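From: Lorna Tosh
To: Hall users list
Date: Jul 10, 2024
Subject: Re: Table bookings, heating and the storage cupboard

Sandamali Siddiqui wrote:

> Could someone set out what was agreed in May about the tables? Our
> group turned up to find all the folding ones stacked behind the stage
> and the good wooden ones booked out under a name I didn't know
> (Olatunji?). I also can't tell from the website whether we pay for
> tables separately now or whether they come with the room. And is the
> cupboard by the kitchen still ours to use?
>
> Sandamali

Sandamali, thanks for asking. Two other groups have written to me with much the same questions, so I am answering on the list.

Olatunji is the name of the upstairs room. It was Room B until May. The old booking form showed the room name in the hirer column, and that is why it looked as if a stranger had taken the tables. The form has been changed and the hirer now comes first.

What was agreed is as follows.

1. Tables

Tables come with the room. There is no separate charge for any hire that started after the May meeting. If you were billed for tables after that, send me the invoice number and I will have it taken off your next one.

The light wooden tables stay in Olatunji. Please don't carry them down the stairs, even for one evening. We spent 539 pounds having the legs reglued and the tops sanded and oiled, and the stairwell wall is already marked. Downstairs groups should use the folding tables. They seat 6 each and live behind the stage.

Put a cloth or a board down before using glue, paint or craft knives. Wipe spills straight away and don't use the kitchen spray on the oiled tops, as it leaves a white bloom. A damp cloth is enough.
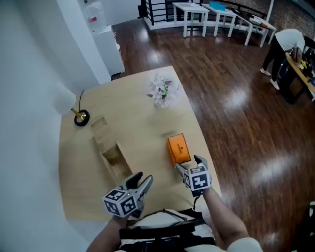
2. Heating

The timer is set centrally for the winter and is off at present. If your group needs it on early in the autumn, write to me two weeks ahead. The portable heaters must not be plugged into the extension lead on the landing – it tripped the whole upper floor last time.

3. Storage

Yes, the cupboard by the kitchen is still yours, Sandamali, but only the lower two shelves. The upper ones have gone to the Plullo singers for their music folders. Please label everything with the group name. Unlabelled boxes will be moved to the boiler room at the end of the summer.

4. Keys

There are 2 sets for the side door. Both should go back in the key safe after each session, and the code will change next month. I will send the new one to each main contact separately and not to this list.

Replies about invoices to me directly, please. Anything else can come here.

Lorna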